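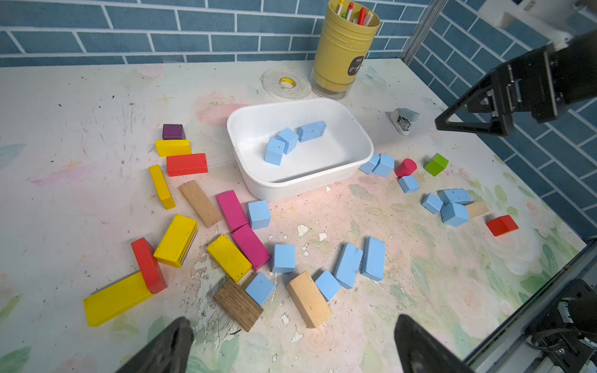

So we moved. Again. Stovmont to Truldale, 50 miles, one van, 2 trips. I said in September I'd never do it again in winter and then signed a lease that started in winter. March 2023 and I still can't find the good scissors.

Writing this fast because the internet guy is coming between noon and whenever.

Stuff I learned, in no order.

Label the side of the box. I did the top. Then you stack them and can't read a thing. Spent the whole first night opening boxes looking for a phone charger, found the Christmas lights, found a bag of other bags, found the charger in my coat.

Keep the lease where you can get at it. The landlord's office wanted to see page 2 before they'd hand over the mailbox key and mine was at the bottom of a box marked KITCHEN MISC. Why was it in kitchen misc. No idea.

Small stuff is the worst stuff. The couch took ten minutes. The desk drawer took an entire evening. Pens, tape, coins, keys to who knows what, dead batteries I apparently wanted to keep. I must of thrown out a grocery bag full and there is still more. Pens multiply, I swear.
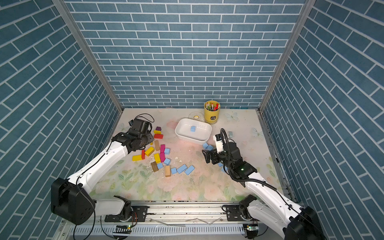 Markers in the yellow cup, flowers all over the mat.

Anyway. The apartment. Second floor, bedroom at the back, quiet apart from the pipes. Kitchen is small and the oven door only opens all the way if you shut the pantry first. Window over the sink looks at the bus stop, which I like more than I thought I would. People waiting in the rain with their coffee. Good company for doing dishes.

Truldale is fine so far! Smaller than Stovmont. There's a bakery called Zepeda on the corner and I have been in there every single morning, which has to stop once I buy groceries like an adult. Get the cinnamon thing. Not the big one, the little twisted one. They sell out by 10.

Not so great: the utilities. Zosgate does the power here and you have to set it up by phone, and I was on hold long enough to put together a bookshelf. Put one shelf in backwards. It's staying that way, the ugly side faces down and I'm tired.

Also the shower. Hot, then cold, then very hot. Left a message with the landlord. Will report back.

What I'd do different next time (there is no next time): pack one bag like you're going to a hotel. Towel, toothbrush, two days of clothes, toilet paper. TOILET PAPER. And eat something before you start, I got so cranky by mid afternoon that I argued with a lamp.

Still to do: curtains, change of address, new libary card, figure out which day is recycling. Somebody left a note about it on the downstairs door but the ink ran and all I can make out is "blue bin."

Ok buzzer. Internet guy. More later, I'll do a proper post on the kitchen when the boxes are gone.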